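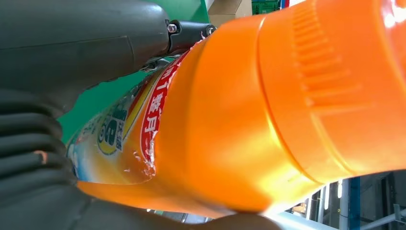
Bottle handling suspended at Trivolness after grip fault

Handling of filled bottles on cell 2 at the Trivolness site was suspended on 22/09/2024 after the gripper failed to release on command. The fingers stayed closed on a bottle for the full length of the timeout, and the arm then began its return move with the bottle still held. The operator pressed the emergency stop. There were no injuries and no product was spilt.

The engineering team has examined the controller log. The release command was sent correctly and was acknowledged, but the finger position reported back did not change. The software treated the acknowledgement as proof that the fingers had opened and allowed the arm to move on. This is regarded as the more serious of the two findings. The failure to open has been traced to a sticking valve in the air supply, which had completed 688 hours of service against an inspection interval of 400.

Kamala Arumugam, who leads the review, has asked that the following arrangements remain in force until further notice.

Speed on all cells fitted with flexible fingers is limited to 300 millimetres per second. The arm must not leave the release point until the finger position has been confirmed by the sensor. Bottles with torn or lifting labels are to be set aside for manual handling, as the effect of loose paper on grip has not yet been tested. Staff must not attempt to free a held bottle by hand while the air supply is connected.

The same valve is fitted to the Clornirby line. It was inspected as a precaution and no fault was found. Replacement valves for both sites have been ordered through Menon, and delivery is expected in October.

The overdue inspection is the subject of a separate report. Maintenance records for the flexible grippers were moved to the Basus system earlier this year, and the interval for cell 2 was not carried across. Team leaders are asked to check the entries for their own equipment and to send any corrections to the engineering office.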